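## 4. Installing Memory

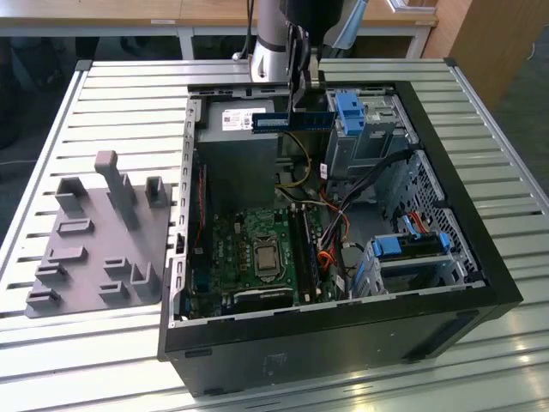
The Prastlow 600 ships from Sekville without memory unless modules were ordered with the unit. Modules must match the type printed on the packing sheet. The system supports up to 32 GB.

**Caution:** Disconnect the power cord before opening the case. Wait 20 seconds after pressing the power button to discharge the supply.

### 4.1 Opening the case

1. Shut down the system and unplug all cables.
2. Lay the case on its side on a flat, stable surface.
3. Remove the two thumbscrews at the rear of the side panel.
4. Slide the panel toward the rear and lift it off.

### 4.2 Seating the module

1. Touch bare metal on the chassis before handling the module.
2. Open the retaining clips on the memory slot.
3. Hold the module by its edges. Do not touch the contacts.
4. Line up the notch in the module with the key in the slot.
5. Press down evenly on both ends until the clips close.

**Note:** If the clips do not close, remove the module and check the notch. Do not force it.

### 4.3 First start

1. Refit the panel and connect the power cord, keyboard and display.
2. Press the power button. The first start can take longer than usual while the memory is tested.
3. Open the Jutora setup screen with F2 and select **System > Memory**.
4. Compare the size shown with the size installed.

If the display stays blank, see Section 18. Modules returned under warranty must be packed in an antistatic bag and sent to Hagedorn Service with the return form.

Revised October 2024, B. Ismail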